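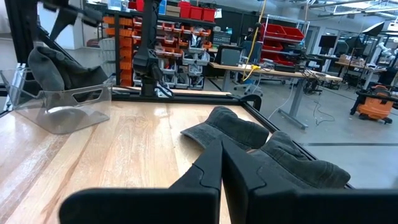

Careers > Open positions > Workshop and stock > Headwear sorter

Headwear Sorter and Packer, 2 positions
Reference: 248

Skavari sells washed fabric caps to work outfitters and club shops. We are hiring two people for the sorting tables. The job covers incoming caps, returns and outgoing orders.

Duties
- Take caps from the delivery carton and lay them on the table, brim facing away from you.
- Check brim curve, crown seams, sweatband and closure.
- Grade dark gray and charcoal stock by degree of fade. Caps in one order must match.
- Place passed caps in the clear bins, crowns nested, brims in the same direction.
- Enter rejects on the fault sheet with the fault code and carton number.
- Wipe down the tabletop and return empty bins at the end of the shift.

Requirements
- Normal color vision, with or without glasses. A short shade-matching test is part of the interview.
- Able to stand for up to two hours between breaks.
- Able to read and fill in stock sheets in English.
- Previous work with garments or hats is useful but not required. Training is given at the table by Melati Ginting.

Terms
Day shift, hourly pay, paid training. The contract runs through the end of November and may be extended. Work gloves are supplied.

How to apply
Send a resume and the names of two references to Noreen Dhanial, Stock Office, Skavari, quoting the reference number. Applications close July 23, 2019. Applicants who worked here in an earlier season should state which table they were on.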